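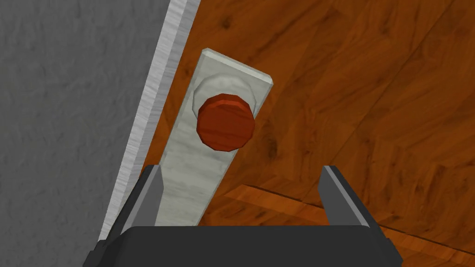
By the second week of May I could have drawn that peg in my sleep. I probably did. My mother says I was mumbling "down, down, down, stop" through my bedroom wall, which is either robotics or a very boring nightmare about elevators.

I should say how I got into it. I joined Gillmont's robotics club because Lachlan Baird owed me a ride home every Thursday, and the club met on Thursdays, and Lachlan was the captain. So it was sit in the hallway with my chemistry homework or sit in the computer lab with my chemistry homework, and the lab had better chairs. I lasted two meetings before somebody asked me to hold a laptop. Then somebody asked me what I thought was wrong with the code on the laptop. I said it looked like it was missing a minus sign (I was guessing, I want that on the record) and it was missing a minus sign, and after that I was on the team.

The competition was called Sketura. You didn't build anything for the early rounds, you did it all in simulation, which suited our budget beautifully. Every team got the same virtual workbench with the same gray plate and the same little reddish-brown peg. Your program had to drive the gripper over, pick up the peg, and put it down square in the round hollow in the plate. That was the beginner task! The organizers described it as "a gentle warm-up." There were going to be 88 teams, and I remember thinking, well, 88 teams are going to finish this by dinner.

We did not finish by dinner.

We named our program Skullen, because Lachlan had a cold the day we registered and the form had a timer on it, and whatever he was trying to say, that's what got typed. I grew fond of it. You could yell it well. "Skullen, NO" has a real shape in the mouth.

What Skullen liked to do was get almost there. It would glide up to the plate with the fingers wide open, very elegant, like a butler coming for your coat. Then it would close on nothing. Or it would get the peg, carry it over, and let go a hair too far to one side, so the peg came down on the edge of the hollow and leaned there looking at us. Or (my favorite, for a while) it would place the peg perfectly, open its fingers, and then bump the plate on the way out like somebody leaving a dinner party with a large backpack.

"It's the approach angle," Lachlan said.

"You said that Tuesday."

"It was the approach angle Tuesday, too."

Lachlan had a way of sitting when he was stuck, with both feet up on the chair and his chin on his knees, like a gargoyle in a hoodie. He could stay like that for an hour. I'm the opposite, I have to walk, so we'd have this arrangement where he perched and I did laps of the lab and we shouted numbers at each other. Mrs. Luo, who ran the club and taught three sections of geometry on top of it, graded papers at the front and didn't look up unless one of us swore.

The scoring was what got under my skin. You could earn 1,350 points in the round, and we were stuck on a score so low that the website showed it in a friendly pale blue, the color they use at the dentist's. Each official attempt was 25 tries in a row, no touching, and the peg started somewhere a little different every time. Sometimes it was tipped. Sometimes the plate had turned. A program that only knew one place to reach was going to look great once and ridiculous for the rest of it, and that was us, we were ridiculous.

So on a Thursday when it was raining too hard to run to the car anyway, I said maybe we should stop telling it where to go.

Lachlan lifted his chin off his knees. "Meaning what?"

"Meaning we keep giving it directions. Go here, turn this much, close. What if it just looked again? Like, every little bit of the way. Where's the peg now? Where's the middle of the hollow now? And only go a tiny bit, and then look again."

"It'll be slow."

"It's slow now, and it's wrong."

He thought about that for a while. Rain came down the windows in sheets. Mrs. Luo turned over a quiz and wrote something long on the back of it.

"There's a time limit," he said.

"Three minutes a try! It spends ten seconds being wrong and then sits there. We're giving back all that time for free."

I'd like to tell you he leapt up and we high-fived. What he really did was say "hm" and go get a granola bar from his bag, eat the entire thing, fold the wrapper into a very small square, and then slide the keyboard over to me.

I had never been the one at the keyboard. I'd been the one behind the one at the keyboard, pointing. It's a different job, let me tell you. My hands felt like they'd been borrowed from a larger person. I typed a loop, and deleted it, and typed the same loop again with better spacing. Lachlan didn't say anything, which from him is a gift, and when I got lost he'd just reach over and put his finger on the line I'd forgotten about.

The first time we ran it, Skullen went straight up in the air and stayed there.

"Minus sign," said Mrs. Luo, not looking up.

I still don't know how she could see the screen from there.

I fixed the minus sign. We ran it again, and the gripper came down over the plate in these funny little steps, pausing after each one. It looked nervous. It looked like me on the ice in new boots. It got the fingers on either side of the peg and stopped, and thought, and shuffled over the tiniest bit, and closed. Then it lifted, and went over, step, step, step, and lowered.

The peg went in.

"Again," said Lachlan, very quietly.

It went in again. The next time it missed, and I felt my stomach go, but then it went in three more times after that, and Lachlan's feet came down off the chair and hit the floor like dropped books. He ran the whole set. We watched every single try. I don't think I have ever watched anything so hard in my life, and I've seen my brother parallel park. When the peg landed leaning, we groaned. When it dropped flat we didn't even cheer, we were too scared of it.

Out of the 25 it missed four. The score came up on the website in green.

"That's the qualifying color," I said.

"That's the qualifying color," he said.

Then there was a lot of noise, and Mrs. Luo let it go on for longer than I'd have guessed before she reminded us that the detention kids next door were supposed to be suffering in silence.

He drove me home after, with the wipers going full blast and the heater making the smell it makes. We weren't talking much. I had my chemistry homework on my lap, untouched, with a footprint on it that I think was mine.

"You should do the grip next," he said at the light by the gas station. "It's squeezing too early. On the tipped ones."

"I noticed that."

"I know you did. You made a face."

"You could do the grip," I said. "You're the captain."

"I'm graduating," said Lachlan.

I had known this, of course. He'd had the sweatshirt since winter. But I hadn't put it next to anything, if you know what I mean. I'd had it in one pocket and the club in another. The finals weren't until the end of the year, and he'd be gone by then, four hundred miles away learning to build bridges, and Skullen would still be sitting on the lab computer with its stupid name.

"Who's going to drive me home?" I said, because I couldn't think how to say the other thing.

"Get your license," he said, and the light changed.

I did, too, in the fall, on my second try. I clipped a cone the first time, on the way out.

We went to the finals on Sun 12 December, me and Mrs. Luo and two freshmen who'd joined for the chairs. In the parking lot my phone buzzed, and it was Lachlan, and all it said was "approach angle?"

I wrote back, "It's fine. I fixed the grip." Then I put the phone in my coat and went to hold the door, since both freshmen had their arms full of laptops and one of them was already asking me about a minus sign.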